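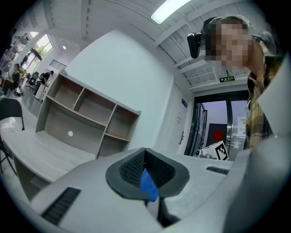

Budgeting for hand-held grippers – what am I forgetting?

Posted by mavia_ops in Automation & Robotics > Buying and planning

Hi all, trying to get a number in by end of March and running out of time. We want four hand-held grippers for recording demos, the kind with V-shaped finger pads and mesh lining. People use them at ordinary office desks, no cell, no fencing. Quote from Limton is $597 per unit, Plokico is $421 but pads are extra. Boss wants one line for the whole year, hardware plus whatever wears out. Do I just add ten percent and hope? Also do we need proper benches or are regular desks ok. Never bought this stuff before, go easy.

Roscoe Van Dusen

Ten percent won't cover it. Pads are what you'll be paying for. We went through over 282 dollars' worth on two units last year and we're not heavy users. Ask both suppliers for the price of a pad set, the price of grip strips, and how long shipping takes – ours sat at customs for ages while everyone stood around.

Rough order I'd budget in:
Grippers, plus one spare. So five, not four.
Pad sets, two per gripper to start.
Printed marker boxes or boards if your tracking needs them. Cheap to print yourself but get them stiff, paper curls.
Tape, velcro, cable ties. Put it in as its own line or it comes out of someone's pocket.
Storage. Get a shelf with cubbies, one per kit, labelled.

Desks are fine. We use plain ones with the chairs pushed back. Do check the colour of the tops though, ours were glossy and we had glare off the ceiling lights, ended up buying mats. Matte if you have the choice.

On Limton vs Plokico, get Plokico to quote with pads inculded, then compare. Might be closer than it looks.

kapoor_fan88

plokico all the way. had mine ages no problems

tinbench

Agree with Roscoe on the spare. Would add – ask about labour. Someone has to hold the thing for hours and the weight matters more than the price. See if they'll lend you one for a week befor you sign. Kapoor did that for us, no charge, and we sent the first model back because two people got sore wrists. Ended up paying $369 each for a lighter one.

Also ask if the warranty covers drops. Ours didn't. Get it in writing, email is ok.

mavia_ops

Thanks, huge help. Going with five and a seperate line for pads. Will chase the loaner tomorrow, and the desk mats can come out of the office budget I think.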